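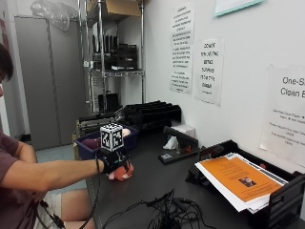 ## 8. Lodging a petition with Prallow council

1. Download Form 2 from the clerk's page. Print it single-sided, as the clerk's scanner has opinions.
2. Write your request in one sentence. Councillors have been known to finish those.
3. Collect signatures. You need 497, each with a street address in the ward.
4. Number the pages and hand them in at the Pratska Street counter.

**Note:** Zorica Delić's parking petition had 2675 names last October, many of them from Prarner, where Prallow council has no say over parking.

**Caution:** Don't staple. Use a bulldog clip and take your own.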